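How do I keep gift boxes from piling up after the holidays?

Posted by Yesenia Alvarado
4 April 2022

Hi everyone! I have a closet full of boxes that presents came in and I can't bring myself to toss them, they're so pretty (and sturdy!). My sister in Tultberg says recycle the lot. Is there a sensible way to decide which ones stay?

Elli Lahtinen
Oh, I know this feeling so well! I went through mine in March and gave myself one shelf, 40 inches wide, and whatever didn't fit had to go. The flat ones I fold down. The sturdy ones with handle holes I use for cords, straps and chargers, all the odds and ends that otherwise wander around the house.

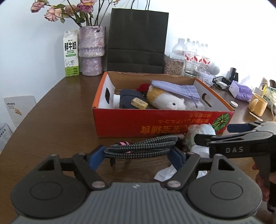
I also write what's inside on a bit of masking tape and stick it on the short end - my husband used to open every single one looking for the phone charger. Do the folding on a rainy afternoon with some coffee, it goes faster than you'd think.

Irja Honkanen
just recycle them

Vilja Lappalainen
Elli's shelf idea is lovely. I'd only add, check the corners first, a box that's gone soft won't hold much. I took 2 bags of the nicer ones to the school in Savolainen and the art teacher was thrilled!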